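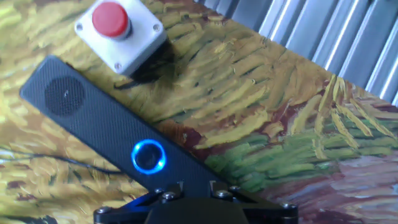
Wrist camera view during setup: red button at the top, speaker bar with its blue ring lit.

Setting up the Prostetel wrist kit for button pressing

Violeta Bustos wrote the first version of these steps in August. I have taken out the swearing and added step 4, which cost me an afternoon.

The kit costs 654 dollars and comes with a bracket, a small camera, a cable and a leaflet that is mostly a picture of the bracket. The software, Bimus, is a separate download.

1. Bolt the bracket to the wrist. Snug all the bolts first, then tighten. If the bracket shows along the bottom of the camera view, leave it there. Bimus uses it as a reference and sulks without it.

2. Put your target on the table. Any fat mushroom button will do, and red on a white box is easy for the software to find. Tape the box down underneath. A loose one slides, and the arm will follow it with great devotion.

3. Pick your table covering. The leaflet asks for "a plain matte surface." Ours is wheat-field brushstrokes in mustard and olive, and Bimus still found the button after 30 training presses. On plain gray it wanted 200, which I can't explain and Prostetel support wouldn't try to.

4. Open Settings, then Targets, and turn off "prefer illuminated." It ships turned on. With a speaker bar on the table and a bright blue ring around its button, the arm will ignore the big red one and go pester the speaker.

5. Set the press depth. Start shallow and creep down until the button clicks. The default is meant for something sturdier than anything I own.

6. Run the short test, then save the profile under a name you'll recognize. "New Profile (7)" is not that name.

Is it worth the money? Solveig Wallin swears by the Irkau kit, which is 800 dollars and has a leaflet with words in it. For pressing buttons, I'd keep the difference. The Prostetel cable is too short, though, so order a longer one with it.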